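Subject: Re: [wallow] Toy box for the Drutcombe weekend?
From: Gökçe
Date: March 12, 2025

Hi all,

Rizal Rahman wrote:
> Are we still lending out the toys at the Drutcombe weekend, or has
> that gone the way of the soup night? My sister is bringing the twins
> and wants to know if she should pack her own. Also, what's the deal
> with the van?

Yes to the toys! I went through the whole box in January and it's in better shape than I feared. The train set is missing its bridge (again), the dominoes are all there, and the wooden puzzles came through fine. Tell your sister to bring rain boots and leave the rest at home, unless the twins have something they can't sleep without.

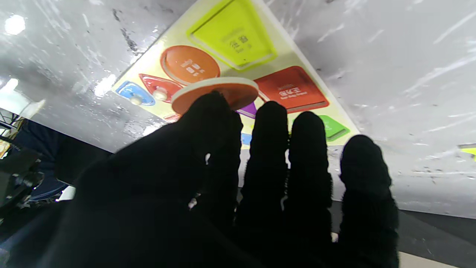

The van is a longer story. The quote from the place in Fedivport came back at 1,300 for the two days, and I nearly choked on my coffee. Last time we paid 800, and that was with a full tank. I called them and the guy said he could maybe do better if we pick it up the night before, but then somebody has to park it overnight and my street is hopeless. Does anyone have a driveway? It's the long one with the high roof, so no carports please – we all remember the carport.

If we can't sort it out we could go in cars like we used to. I have 13 people down so far and most of you drive. The tents are the bulky part, and the big kettle.

Oh, and on the puzzles, if you borrow one please check under the couch before it goes back in the box. I found a piece of last year's in my laundry room, don't ask.
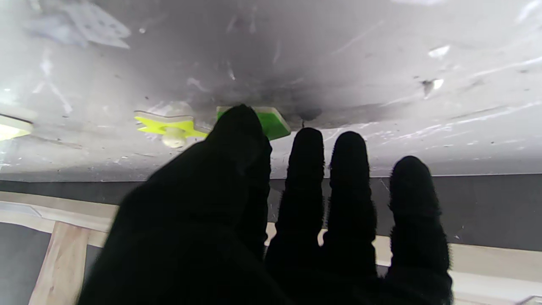

The green puzzle-like piece

Food: same as before, everyone brings one thing for the shared table. I'm doing the lentils. Rizal, are you making that flatbread? Please say yes.

Let me know about the driveway soon, they won't hold the van for long.

Gökçe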